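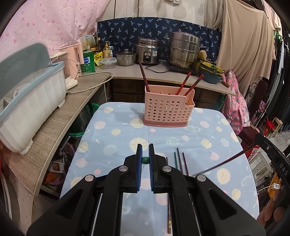
7. Défauts de la pince à main et remise en service

Ce chapitre concerne la pince à main Gavine, utilisée avec le boîtier Burkier. Il traite le défaut le plus souvent signalé : les doigts se ferment de travers, ou ne se ferment pas jusqu'au bout, sur un objet mince (baguette, crayon, tige).

7.1 Reconnaître le défaut

Le défaut se présente sous l'une des formes suivantes :
- un doigt arrive avant l'autre au contact de l'objet ;
- la baguette tourne entre les patins bleus au moment où on la soulève ;
- la valeur d'ouverture affichée reste bloquée à 6 alors que la gâchette est serrée à fond ;
- le code E16 apparaît sur le boîtier et l'enregistrement s'arrête.

ATTENTION. Quand le code E16 est affiché, ne forcez pas sur la gâchette. Les bras de liaison peuvent se libérer d'un seul coup et pincer les doigts de l'opérateur. Lâchez la gâchette, posez la pince, puis commencez la procédure.

7.2 Procédure de contrôle

1. Mettez le boîtier hors tension et débranchez le câble de la pince. Attendez 30 secondes.
2. Posez la pince sur une surface plane, les doigts dirigés vers l'extérieur de la table.
3. Ouvrez les doigts à la main, lentement. Le mouvement doit être régulier des deux côtés. Si vous sentez un point dur, passez directement à l'étape 6.
4. Examinez la face intérieure des doigts. Les patins doivent être collés sur toute leur longueur. Un patin qui se soulève au bout suffit pour faire tourner une baguette.
5. Nettoyez les patins avec un chiffon légèrement humide, sans alcool. Laissez sécher.
6. Contrôlez les quatre axes ronds des bras. Aucun axe ne doit dépasser de son logement ni tourner librement sous l'ongle. Un axe desserré se resserre avec la clé Cantero fournie, un quart de tour au maximum.
7. Rebranchez le câble et vérifiez qu'il ne passe pas entre les bras. Remettez sous tension.
8. Fermez les doigts à vide. L'affichage doit descendre à 0.

Note : si l'affichage ne descend pas à 0 après l'étape 8, refaites l'étalonnage (chapitre 5) avant toute nouvelle prise.

7.3 Essai sur des objets minces

Faites l'essai avec des baguettes ordinaires, posées à plat sur une nappe, et avec leur pot. C'est le cas le plus difficile, car la nappe peut se plisser sous les doigts et cacher le défaut.

1. Approchez la pince en la tenant inclinée, sans toucher la table.
2. Saisissez une baguette vers son milieu et soulevez-la de quelques centimètres.
3. Gardez la position pendant 6 secondes. La baguette ne doit ni glisser ni pivoter.
4. Déposez-la dans le pot, puis ouvrez les doigts complètement avant de reculer.

PRUDENCE. Ne faites pas l'essai au-dessus d'une plaque de cuisson ou d'une bouilloire en marche. En cas de lâcher, l'objet tombe sans avertissement.

7.4 Si le défaut revient

Le code E16 qui revient pendant la même journée indique en général une usure des bras. Mettez la pince de côté avec une étiquette « ne pas utiliser » et ne la démontez pas. Sur une pince de l'atelier de Sasmont, la panne est apparue après environ 164 prises, à cause d'un axe remonté à l'envers.

Envoyez à Seul-gi Yang, service des réparations, le numéro de la pince, le code affiché et l'étape où le contrôle a échoué.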